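4.2 Where the small stuff ends up

I went into this part of the study thinking the big items would be the headache. Nope! Boards, power supplies, even the odd monitor stand all found a home within a day or two at the Hurollow workshop, and people could tell me where they were without looking up. What drifted was wire. Short lengths, leftover lengths, lengths with a connector still on one end that somebody was sure they'd want again (I do this too, my desk at home is a disgrace).

We logged 417 loose items over 11 weeks, and 140 of them were wires or cables of some kind. Lamduan Sukprasert, who did most of the logging with me, started calling the trays "the waiting room," and the name stuck, so I use it from here on. An item counted as waiting if it had sat in a tray for 48 hours and had no label. Bins were a separate category in our sheet, and I get to those in 4.3.

Figure 6 has the sort of mix we kept running into: a bundle in red, black, yellow and green, and a blue and white twisted one with a small black connector on its end, sharing a tray with a red circuit board.
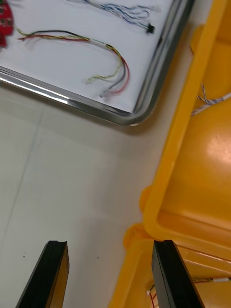
Figure 6. Loose wires and parts in a metal-rimmed white tray, with a yellow bin alongside.

Does sorting wire by color help people find it again later?

Only a little, going by our interviews. Most people at Hurollow searched by connector first and length second, and color came up mainly when they were matching a wire to one already in a build.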